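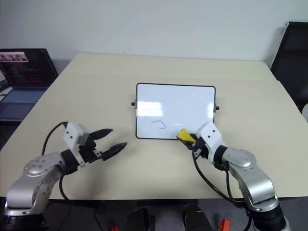

What changes for the people on the floor when a plant brings in robots? At Ornudon's Cevthorpe plant, mostly the order of the day: less repeating the same motion, more setting up, checking and putting things right.

I visited on 2022-01-11 with a group of 16, most of us from small packaging shops. The tour started in the training room, where a pair of arms was set up at a table for whiteboard wiping. It is a plain job, but an eraser has to be pressed flat and kept flat, and the staff said new operators learn more from that than from a week of slides. Everyone who works next to a robot at Cevthorpe spends 20 hours in that room first.

From there we walked to the Kozan line, which packs hinges and small brackets. It used to have people loading trays by hand for the whole shift. Loading is automated now. The same crew handles changeovers, clears jams and signs off the first tray of every batch. Two of them told us their shoulders feel better. One said the day goes slower, and she misses talking across the bench -- the guarding puts everybody farther apart.

Pay came up, as it always does. Operators who finish the training move up one grade. The plant has 80 people on the floor and 42 have done it so far. The rest are on a waiting list, and a few have said they would sooner stay in hand packing. Ornudon says it will keep that section open through June and then look again. I would have liked a firmer answer.

The last stop was the Zosten board, a screen by the break room where anyone can log a stoppage and what fixed it. Night shift writes most of the entries. We were told the programmers read it every morning before they change anything.

Lunch was sandwiches in the canteen. Parking is tight, so come in by the north gate if you book a visit.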